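The Useless Promise of the Lifetime Towel

By Sharon Lema
15 March 2025

My sister-in-law gave me a set of Bakos dish towels in February. They came in a gray box with a ribbon, and inside the lid was a card that said I would never need to buy another. The card had a number to call if I ever felt otherwise. I have been thinking about that card more than I have been using the towels.

I don't doubt they are good towels. They are thick, they have a loop on one corner, and they soak up a spill. So did the ones they replaced, which cost me 5 dollars for the pack at the hardware store in Skitmont and lasted until the dog got hold of them. What bothers me is the word "lifetime," and how easily we let a company use it about something that spends its days wiping up soup.

Bakos isn't alone. Nover sells a washcloth that it says survives 300 washes. I would like to meet the person who keeps track. If you wash a cloth once a week, 300 washes is well over five years, and by then the cloth is behind the toilet or in the garage with the paint cans. Who is going to dig it out, find the receipt and write to Nover to say it gave up at wash 240? The promise is safe because checking it would be a strange way to live.

I called the Bakos number. The woman who answered was pleasant. She told me the guarantee covers "defects in the weave" and leaves out fading, stains, fraying at the hem, pilling and "ordinary wear." I asked what was left. She said the weave. I asked whether a hole counted, and she said it would depend on how the hole got there.

So a lifetime towel is a towel that will be replaced if it was badly made to begin with. My grandmother would have called that a towel.
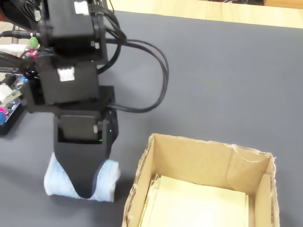 Light blue cloth on a gray mat.

The part I find harder to laugh at is the price. The Bakos set sells for a good deal more than I would spend on a pair of shoes for work, and the pitch is always thrift. Buy once, waste less, stop filling the landfill with rags. But rags were never the problem. For most of history a rag was what a shirt turned into. You cut off the buttons, tore along the seam and had cleaning cloths for a year without paying anyone. There's a household account book from 1713 in the historical society at Skitmont that lists linen by the piece, and the same sheets turn up again in later pages as bandages and then as "old cloth." No card in the lid.

We have plenty of old cloth now, more than any family in that book could have dreamed of. My closet has a stack of T-shirts from fun runs and bank openings that would keep the kitchen going until I retire. Yet somehow the answer to having too much fabric in the house is to buy better fabric. I'm suspicious of any fix for clutter that arrives by mail.

A friend who likes this sort of thing told me I was missing the point. She has a drawer of Useson cloths, all in matching colors, and she says they make her want to clean. Fine. That is a real reason and I have no quarrel with it. I bought a blue teapot once on the same grounds. But then let the box say so - these are nice and you will enjoy them - and leave the planet and my remaining years out of it.

I might feel differently if the guarantee went with the cloth and not the receipt, or if Bakos took back the worn-out ones and told us where they went. The woman on the phone didn't know of any plan like that. She offered to send me a coupon.

I took it, I'll admit. It expires in sixty days.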